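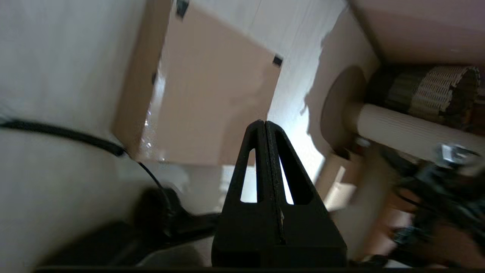

Liudmyla Hutsuliak asked whether the checklist could say more about the stretcher bars, as the last one only had "frame OK" next to every item and she couldn't tell what had been looked at. I've split that line into separate checks below and put comments under the ones that need work.

**Print room and finishing area, walk-through 5/31/22**
Checked by: Nouhaila El Sherbiny
Site: Trundberg building, ground floor
Stock covered: canvas giclee prints, stretched and rolled, plus the framed paper prints for the Abou Zeid order

Key: OK = no action. FIX = needs work, carry on using. STOP = do not use until fixed.

## 1. Printers and ink

- [x] Covers closed and latched on both wide-format printers. OK
- [x] Emergency stop tested, printer 1. OK
- [ ] Emergency stop tested, printer 2. FIX
- [x] Ink cartridges stored upright, in date order. OK
- [x] Waste ink tank below the line. OK
- [ ] Safety sheets in the binder match the inks in use. FIX

Comments: The stop on printer 2 works but has to be pushed twice as hard as the other one. Service has it on their list. If it gets worse, mark it STOP and call them again. The binder still has the sheets for the old Zaltent black. We changed to the new set in February. Print the new sheets and throw the old ones out.

## 2. Coating and varnish

- [x] Extraction fan running before the spray booth is opened. OK
- [ ] Booth filters changed on schedule. FIX
- [x] Gloves and masks in the drawer, sizes M and L. OK
- [x] Varnish cans closed when not in use. OK
- [x] Rag bin has a lid and is emptied at end of shift. OK
- [x] No heaters or chargers plugged in on the booth wall. OK

Comments: Filter counter reads 954 hours. The sticker on the booth says to change at 900, so we are over. Two filters are on the shelf. Change both together, and write the date on the sticker this time. Brendusance satin is the only varnish in the cabinet now.

## 3. Stretching and framing

- [x] Bar corners tight and square, measured across both diagonals. OK
- [x] Bars free of splits and raised knots on the canvas side. OK
- [ ] Staples flush, none standing up on the back. FIX
- [x] Corner wedges in place on anything over 24 inches. OK
- [x] Cross brace fitted on anything over 36 inches. OK
- [ ] Staple gun air line. STOP
- [x] Miter saw guard springs back by itself. OK
- [x] Glass and acrylic stored on edge, in the padded rack. OK

Comments: The air line has a cut near the gun end. Someone had wrapped it in tape. I took it off the compressor and tagged it. Use the hand stapler until the new hose is here.

Standing staples were on the 24 x 30 canvases only. They scratch the next print when the canvases are leaned face to back. Go over the backs with the tack hammer and run a hand (gloved) along the bars before they leave the bench.

## 4. Hanging hardware

- [x] D-rings screwed, not stapled. OK
- [x] Wire rated above the weight of the framed piece. OK
- [x] Wire ends twisted and covered. OK
- [ ] Wall fixings packed with each large frame. FIX

Comments: The Abou Zeid order is 237 pieces and the large frames each need two wall fixings. The bags I opened had one. Repack before they go out. For the pieces going over beds or seating, the customer wants security hangers, so keep those bags separate.

## 5. Storage and aisles

- [x] Fire exit clear, inside and outside. OK
- [x] Extinguishers in date, pins in. OK
- [ ] Aisle between racks B and C clear. FIX
- [x] Nothing heavy above shoulder height. OK
- [x] Rolled canvas off the floor. OK
- [x] Humidity log filled in. OK

Comments: Tubes in the aisle again. We hold nearly 1,420 of them and they don't all fit on rack C. Either order fewer at a time or give them the end bay. I'd go with the end bay.

## 6. Follow-up

| Item | Status | Who |
|---|---|---|
| Air line on staple gun | STOP | Nouhaila |
| Booth filters | FIX | Liudmyla |
| Ink safety sheets | FIX | Liudmyla |
| Printer 2 stop button | FIX | service |
| Staples, 24 x 30 | FIX | bench |
| Wall fixings, Abou Zeid | FIX | packing |
| Aisle B/C | FIX | packing |

Sign each line when it's done and leave the sheet on the clipboard by the compressor. Liudmyla, if the stretcher bar section is still too thin, write what you want added in the margin.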